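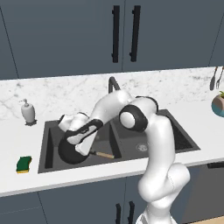
Wilma De Graaf wrote to ask whether teams in the sink exercise must finish washing a utensil before moving to the next one, or whether everything may be sorted first. Sorting first is permitted, and she added that her own group at Drundton had saved a good deal of time by doing so. The tips below have been revised with her letter in mind. They apply to all students enrolled in the Jaramport Household Robotics Club, including those who joined in May.

Before the first run

Set out the counter the same way each time. The soap dispenser and the sponge belong to the left of the sink, and the sponge should lie flat with the scrubbing side up. Teams that move these items between runs will find their saved positions are of little use.

Check that the arm can reach the bottom of both basins without touching the divider. Move it slowly through the full path by hand control before starting any program. The faucet is the obstacle most often forgotten. Plan the upper link's path with the spout in its usual place, and do not assume that it can be swung aside.

Picking up utensils

Approach a spoon or spatula by the handle. A long handle resting at an angle is easier to grasp near its middle than at the tip, where it tends to turn in the fingers. Lower the gripper straight down, close it gently, and lift a short distance before traveling.

Dark utensils in a dark basin are difficult for the vision program to find. Students may raise the light level in the simulator, but must record the change in the team log. A light-colored handle may be used as the target when the rest of the utensil cannot be told apart from the basin wall.

Keep the drain clear. An item left across it counts as unfinished under the Brulgate rules.

Using the sponge

Practice the sponge grasp separately. Squeezing force that suits a handle is usually too high for a sponge. Begin at the lowest setting and raise it by 2 steps at a time.

Working in a real kitchen

Students who repeat these exercises at home by hand should rinse the sponge well, press out the water, and stand it on edge to dry. Wooden handles should not be left to soak. Wipe marble with a soft damp cloth and mild soap only. Vinegar and lemon juice will dull the surface.

Records

Each team is allowed 200 practice runs before the Stevens round. Logs are due Thursday at the end of the club session and should be filed under the team number. Teams 982 and 3735 still need to submit their counter layouts.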